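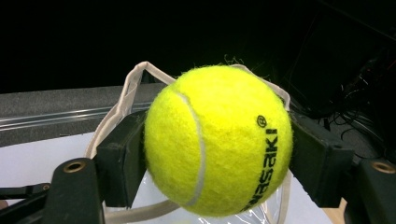 ## Keep the awkward ones

A tennis ball is an easy thing to hold. It is round and it gives a little, and the fuzz helps the pads grip. If you only ever show a learning system a ball on a bare table, you can collect 400 examples in a short time and feel pleased with them. I think most of those are wasted.

At Waaka we record with hand-held grippers, and our habit for a long while was to tidy first. Shuzhen Luo argued against this, and I have come round to her view. A clear plastic bag with cloth edging makes the same job much harder. The film shines and creases, and a ball can be seen through it without being in it. A system that has met only clean tables has no reason to know the difference.

The usual objection is cost. Muchen Qiu reckons a session with the bag gives us 36 usable recordings where a plain one gives far more. I accept his figure. I would still take the 36.

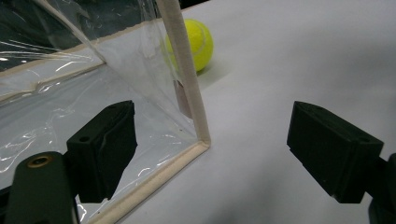
## What I would change

Record the approach as well as the grip. With the fingers open and the ball still out of reach behind the edge of the bag, there is a choice to make about which way to go, and that choice is what we want copied. Too many of our older recordings start when it has already been made.

I would also stop deleting slow attempts. If a person hesitates for six seconds before closing the fingers, leave it in and mark it as slow. Someone can filter it out in August if it does harm.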